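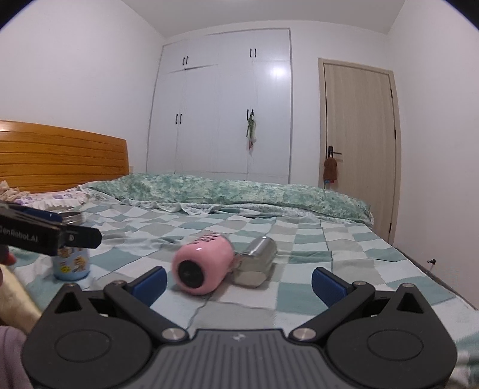 4 April 2026. Equipment planning, grippers and spares. Starting from what we have so the order makes sense later. The hand-held units are what the whole budget hangs on, and the number I keep getting asked for is cost per working pair, not cost per unit. One unit is no use for two-handed pickups like the cups on the bed, where there's one in each hand. So everything below is in pairs. The blue finger pads are the consumable and get their own line. I had them buried under "misc" in the January draft and that was a mistake.

**What we need**

- 7 pairs in service for the home tasks
- pads to match, plus a drawer of extras
- pivot pins and small screws, bought as kits
- cups, tumblers and other props, cheap, replaced as they get dented

7 pairs is 14 units. The January draft said 14 pairs, which is where the scary total came from. Fixed in the sheet now. If you have the old one saved, delete it.

**Quotes so far**

Folon came back first. 646 per unit, pads not included, shipping not included. They will hold the price until the end of the quarter if we order all 14 together. Split orders go back to list price, and list is high enough that splitting is off the table with them.

Vlachopoulos quoted 1512 per pair, pads on, one spare set of pads in the box, shipping included. So per pair that's 1512 against 1292 from Folon before we add anything. Difference is 220 a pair, 1540 over the full 7. I need the Folon pad price and freight before that gap means much. Asked twice. Will ask again.

Vlachopoulos will also split the order at the same price, which matters because the Estcombe money comes in two parts and the second part isn't signed yet. Could take four pairs now and three later. With Folon it's all or wait.

**Pads**

No good wear figure. People swap pads when they feel slick, and only some of them write it down. There's a sheet taped inside the cabinet door for this — please use it, with the unit number and the date. Without it I'm guessing at the biggest running cost we have.

Things that I think eat pads, from handling the returns:

- shiny metal cups, the fingers slide and people squeeze harder
- printed or textured plastic, less sure about this one
- getting set down pads-first on the bench

Smooth round things lying on their side on bedding are the other one. The cloth gives, you go in again, and the tips drag on the fabric. Put that in the task notes for Jisusmont so they budget more pads for bedroom tasks than for tabletop. They were planning the same number for both.

**Fixed arms**

Question from the Estcombe call was whether to hold back part of this for a bench arm. My view is not this year. An arm means a table, a power run, a guard and somebody's time to keep it calibrated, and the quote they forwarded only covers the arm. If they want it, it should be a separate request with all of that on it. I'll write it up as one page, no numbers until I have real ones.

Worth checking before then: do our finger pads fit the arm's gripper, or would we be stocking two kinds? If two kinds, that goes in the page too.

**Storage and charging**

The current shelf won't take 14 units with room to get a hand in. Need one more shelf and a second power strip. Can come out of the general shop line, already cleared. Would like pairs stored as pairs, labeled on the side you see from the front. Left and right have been getting mixed and then somebody spends the first half hour matching them up.

**To do**

- [ ] Folon: pad price, freight, lead time, in writing
- [ ] Vlachopoulos: does the split price hold if the second half slips past summer
- [x] fix pairs/units in the sheet
- [ ] screw kits, check whether both suppliers use the same size
- [ ] bedroom vs tabletop pad note to Jisusmont
- [ ] one page on the bench arm for Estcombe
- [ ] measure the wall for the shelf

Leaning Vlachopoulos unless the Folon freight is very low. Won't place anything before the first part of the Estcombe money shows in the account.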